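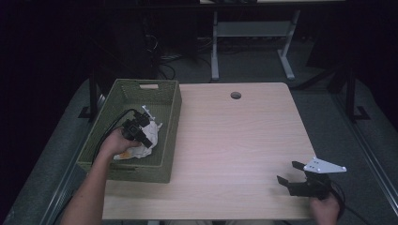
Folding thin printed cloths out of a basket, without the nonsense

I've read a lot of folding advice and I don't believe most of it. You don't need a plastic folding board. You don't need linen spray at 6 dollars a bottle. For a thin cotton cloth that wrinkles if you look at it wrong, you need a table and a little patience.

Step 1. Put the basket on the side of your weaker hand. Ours is the olive-green woven one, and I set it at the left end of the table. Most guides tell you to tip everything out in a heap. I tried that for all of May and only made more creases.

Step 2. Clear a stretch of table wider than the cloth. If you're working around a coffee cup, you'll fold around it too, and the edges will never meet.

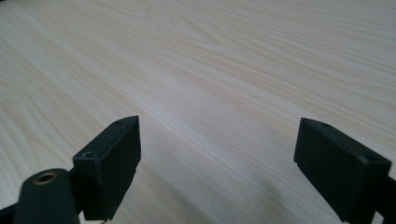

The pale wood tabletop, with no cloth on it.

Step 3. Lift one cloth out and let it drop open. Don't snap it in the air. My neighbor Leonor Moreira swears by snapping, and her corners are no straighter than mine.

Step 4. Lay it down and work from the middle outward with flat hands. Look for flaps that have doubled under — they hide well on a busy print.
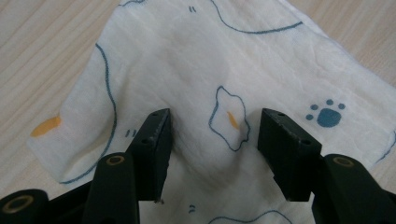 By Simão Neves | Home & Laundry | 2,000 readers have saved this page

The white one with the blue outlines, the yellow dabs and the paw print is a nuisance to square up. Wavy lines give you nothing straight to follow, so ignore the print and go by the hems. Pull any folded flap out to its corner before you start.

Step 5. Fold in half, long edge to long edge, then in half again. Stop there. Thirds look nice in a drawer photo and come undone the first time you reach past them.

Step 6. Press with your palm, not an iron. I doubt ironing a cloth this thin is worth the electricity — it'll crinkle again by supper.

Stack them with the folded edge facing you. Questions about fitted sheets go on the other page, and no, I haven't solved those.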